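About Cilten

Cilten teaches robots the way most of us learned to tie our shoes: somebody shows you, slowly, and then you try it yourself. We're a small company on the ground floor of the old Beaulieu building, and we spend our days guiding robot hands through ordinary jobs. Picking up a bottle that rolls. Squaring up a box. Putting the stapler back where it belongs. We love this work, and we'd like to tell you a bit about it!

We started with 2 desks and one arm that we moved around by holding it at the wrist. You push the arm where you want it to go, it remembers the path, and you do it again. That is still how every new person here begins, and we still think it's the quickest way to understand what a robot finds hard (thin things, shiny things, anything soft). After that they move over to remote control, where the operator wears a pair of gloves and the robot's fingers follow along. The first time it works you laugh out loud. Everybody does.

Our tables are set with things you'd find in a kitchen drawer or on an office desk, and we shop for them at the corner store. Drinks bottles, notebooks, wet wipes, tissues, small cardboard boxes. We don't tidy them into rows before a session, and we don't throw a bottle out when it gets dented, as homes and offices are full of dented bottles. 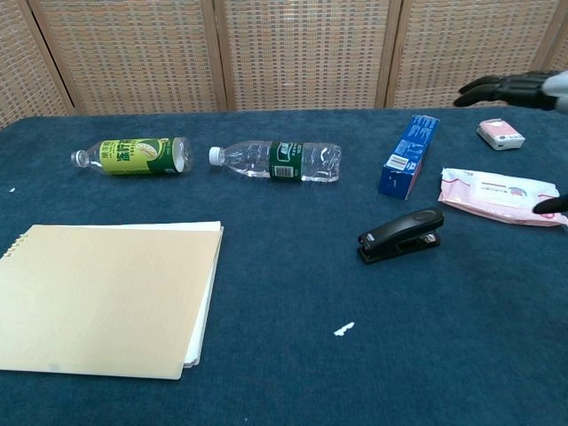 A task usually takes us 100 demonstrations before we let the robot have a go alone, and the fiddly ones take 300. Operators swap out often, partly to rest their hands and partly so the robot sees more than one person's habits. Some of us come at a package from the side, some from straight above, and one or two of us nudge everything to the edge of the table first. All of that goes in. Bad grasps go in too, marked as bad, with a note on what went wrong.

In March we passed 1000 finished demonstrations on Lirness, our set of tabletop tasks, and there was cake. Lirness covers picking up, handing over, sorting and putting away. The next set is called Briltden and it's all about two hands working together: opening lids, holding a page flat while the other hand does something useful, that kind of thing. It is slow going and we're enjoying it enormously.

You don't need an engineering degree to work as an operator here. Our team includes a former piano teacher, a line cook and a couple of people who used to repair watches, and they are all better at this than the programmers. What you do need is patience and a steady pair of hands.

Visitors are welcome at Beaulieu by appointment. Write to us through the contact page, tell us how many of you are coming, and we'll set up a table so you can have a turn with the gloves.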